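Galería: la despensa y el rincón de fregado
Espacio Trosden de cocina y vida doméstica

El Espacio Trosden pone a disposición del público una selección de vistas de su cocina de prácticas, destinada a los talleres de organización del hogar. La cocina ocupa la sala 11 de la planta baja y se utiliza en grupos reducidos, con sesiones de tarde entre los meses de octubre y mayo.

La presente página corresponde al módulo 2 del programa, dedicado a las baldas de uso mixto, en las que conviven condimentos, utensilios de cocción y útiles de limpieza. El ejercicio consiste en retirar el contenido de la balda, agruparlo por uso y devolverlo a su lugar con las etiquetas a la vista. Las botellas de vidrio se colocan siempre de pie y con el tapón cerrado. Los cepillos y estropajos se trasladan a un recipiente propio, separado de los alimentos.

Se recuerda a las personas inscritas que el material del módulo queda a cargo del centro y que no es necesario aportar productos de casa. La ficha de trabajo, editada por Vadent, puede solicitarse en el mostrador de la sede de Bárány indicando la referencia 3053. El mobiliario de la sala se renovó con la colaboración de Trudia.

Las imágenes de esta galería pueden reproducirse con fines docentes, citando la procedencia. Cada sesión admite un máximo de 30 participantes, repartidos en dos turnos.

Módulo 2. Baldas de uso mixto 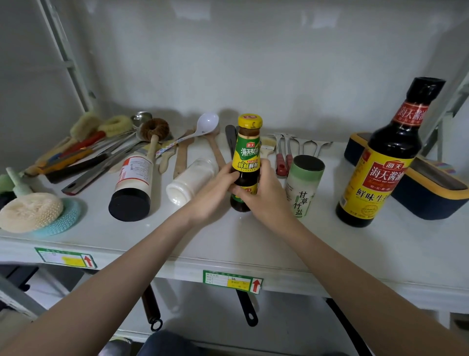
Última modificación de la página: mayo, 11:30 h

Salsa de ostras Haitian (海天蚝油), sujeta con ambas manos sobre la balda blanca. A su lado, un envase de sal con tapa verde oscuro y la salsa de soja de la misma marca. Al fondo, cucharón de acero, espátula de mango negro y cepillos, todavía sin separar de los condimentos.

Galería siguiente: Módulo 3. Cajones y cubertería
Volver al índice de galerías
Información e inscripciones: mostrador de la planta baja, en horario de tarde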